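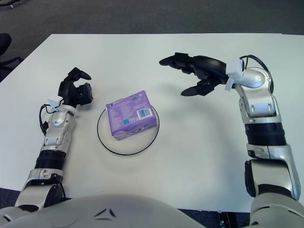 A past participant wrote to us after the February round that she'd expected to be bored by the second hour and ended up rearranging her own kitchen cupboards when she got home. We hear that sort of thing a lot, and we'd love to hear it from you too!

Surnmont is looking for 22 people to join the next Claleck table study at our Tidton rooms. Claleck is our long-running look at how people set out, clear and put away everyday things: plates, cardboard boxes, tissue boxes, cups, the small stuff that drifts across every table in the country. We want to know where you'd put a box when there's a plate in the way, whether you lift or slide, and what "tidy" means to you. There are no wrong answers, and we really do mean it.

What you'll be doing

You'll sit or stand at a plain white table and work through a set of short tasks. In some of them a box starts out on the plate and needs a new home. In others you choose the spot for everything yourself and tell us why you like it there. Sessions run for two hours with a proper break in the middle (tea, coffee and decent biscuits), and each person comes in for seven sessions over the season.
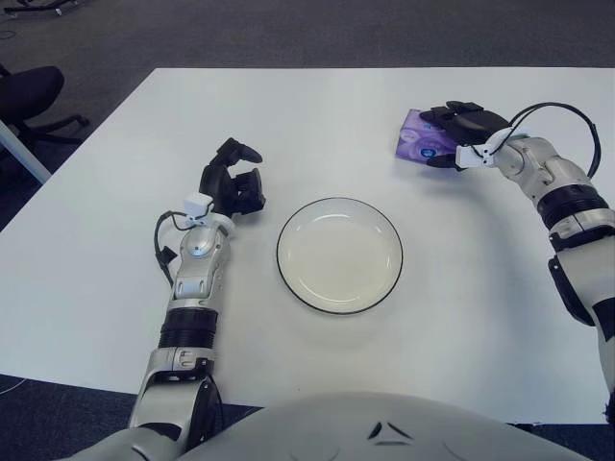 Who we'd like to hear from

Anyone 18 or over who can get to Tidton on their own steam. You don't need to be neat. Messy people are very welcome, and so are left-handers, who were thin on the ground last time. If you've worked in a café, a school canteen, aged care or a shop, mention it in your note, as we're keen to have a few people who've cleared tables for a living.

Please let us know if you use a wheelchair or would rather stay seated. The rooms are on the ground floor, the floor is carpeted, and we can organise the timetable to suit you.

What you'll get

Participants are paid $20 a session by gift card, plus bus fare or parking. You'll also get a plain-language copy of the findings once they're written up, with the Koller summary sheets if you're the sort of person who enjoys a good chart.
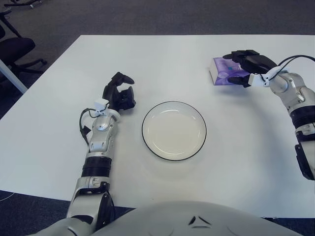
How to put your name down

Send a short note by 9th October to the Claleck desk at Surnmont, quoting reference 1029. Tell us your name, the times of day that suit you, and which hand you favour. A couple of lines about your kitchen table at home would be lovely as well, whatever colour it is and whatever's living on it at the moment.

We'll reply to everyone, including those we can't fit in this time.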